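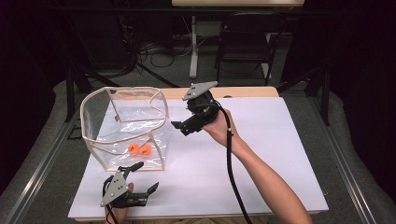

테두리에 베이지색 파이핑을 두른 투명 정리백. 안에 주황색 작은 공 두 개가 들어 있다.

여름 물품 정리와 보관함 교체 안내

키니어(Kinnear) 생활문화관 2층 공용 물품실의 보관 방식이 8월 5일부터 바뀝니다. 지금까지 쓰던 불투명 플라스틱 상자를 빼고, 속이 보이는 보관 용품으로 순서대로 교체합니다. 물품실을 이용하는 동아리와 강좌 담당자께서는 아래 내용을 확인해 주십시오.

물품실에 등록된 보관 단위는 현재 121개입니다. 6월에 전체 점검을 했는데, 뚜껑에 붙은 이름표와 실제 내용물이 다른 상자가 30개 나왔습니다. 탁구 강좌 이름표가 붙은 상자에서 털실이 나왔고, 서예반 상자에는 문진 대신 연장선이 들어 있었습니다. 없어진 줄 알고 새로 산 가위 한 묶음도 안쪽 선반 맨 아래에서 찾았습니다. 점검 결과는 물품실 문 안쪽에 붙여 두었습니다.

점검을 맡은 메스핀 월두 씨는 상자를 열지 않고 내용을 알 수 있어야 한다는 의견을 냈고, 운영팀이 이를 받아들였습니다. 새 보관 용품은 세 가지입니다. 공이나 줄넘기처럼 부피에 비해 가벼운 것은 투명 정리백에 넣습니다. 물감, 먹물, 접착제처럼 샐 수 있는 것은 뚜껑이 잠기는 투명 통에 넣습니다. 종이류는 종전처럼 서류함을 쓰되 앞면에 창이 있는 것으로 바꿉니다. 통은 조손(Joson) 제품, 서류함은 베디츠(Veditz) 제품으로 정했습니다. 두 곳 모두 낱개 주문이 되고 뚜껑만 따로 살 수 있습니다.

투명 정리백은 쌓아 두면 아래쪽이 눌립니다. 선반 한 칸에 한 줄로만 놓고 위에 다른 물건을 올리지 마십시오. 바닥이 뾰족하거나 무거운 물건도 넣지 않습니다. 아령과 금속 문진은 창 쪽 아래 선반에 따로 자리를 마련했습니다. 필름에 먼지가 앉으면 마른 천으로 닦고, 얼룩이 있으면 물에 적신 천을 쓴 뒤 그늘에서 말립니다. 알코올이나 시너는 쓰지 마십시오.

이름표 쓰는 법도 통일합니다. 첫 줄에 동아리나 강좌 이름, 둘째 줄에 물품 이름, 셋째 줄에 담당자 연락처를 적습니다. 수량은 적지 않습니다. 지난 몇 해 동안 수량을 고쳐 쓰느라 이름표가 지저분해졌고, 그나마 맞는 것도 드물었습니다. 수량은 물품 대장에만 기록합니다. 이름표는 정면 오른쪽 아래에 붙여 주십시오. 뚜껑에는 붙이지 않습니다. 뚜껑이 서로 바뀌면서 생긴 혼동이 이번 점검에서 가장 많았습니다.

이름표 용지는 1층 안내대에 있습니다. 유성펜으로 쓰셔도 되고, 인쇄가 필요하면 안내대에 문구를 적어 맡기시면 됩니다. 인쇄비는 한 장에 1000원이며 재발행도 같은 금액입니다.

교체 순서는 다음과 같습니다. 체육 강좌 물품을 먼저 옮기고, 다음이 미술과 공예, 그다음이 음악과 어린이 강좌입니다. 자기 차례가 되면 담당자에게 문자로 알려 드립니다. 문자를 받으신 뒤 물품실에 들러 내용물을 새 용품에 옮기고, 버릴 것은 문 옆 수레에 놓아 주십시오. 수레에 놓인 물건은 다른 강좌에서 필요하면 가져갈 수 있습니다. 가져가실 때는 수레 손잡이에 걸린 공책에 적어 주십시오.

비운 불투명 상자는 버리지 않습니다. 금이 가지 않은 것은 씻어서 텃밭 동아리 피브니스(Fivness)에 넘깁니다. 모종과 흙을 나르는 데 쓴다고 합니다. 개인적으로 상자가 필요하신 분은 피브니스에서 고른 다음 남은 것을 받으실 수 있으니 안내대에 이름을 남겨 주십시오.

담당자가 없어진 동아리의 물품도 있습니다. 종이접기 모임과 옛 영화 모임 이름으로 된 상자가 그대로 남아 있는데, 두 모임 모두 올해 등록하지 않았습니다. 당시 회원이셨던 분은 연락을 주십시오. 연락이 없으면 쓸 수 있는 것은 어린이 강좌로 보내고, 영화 모임의 책자는 1층 책장에 꽂아 두겠습니다.

작업 중에도 물품실은 평소처럼 엽니다. 통로에 상자가 나와 있을 수 있으니 큰 물건을 옮기실 때는 미리 전화해 주시면 길을 비워 두겠습니다. 열쇠는 전과 같이 안내대에서 받아 가시고, 나가실 때 반납 칸에 서명해 주십시오. 열쇠를 다음 강좌에 직접 넘기는 일은 삼가 주십시오.

보관 용품이 더 필요하거나 크기가 맞지 않으면 물품 담당 해미시 자딘 씨에게 말씀해 주십시오. 큰 악기와 접이식 매트는 이번 교체 대상이 아닙니다. 매트 덮개는 따로 견적을 받고 있으며, 정해지면 다음 소식지에 싣겠습니다.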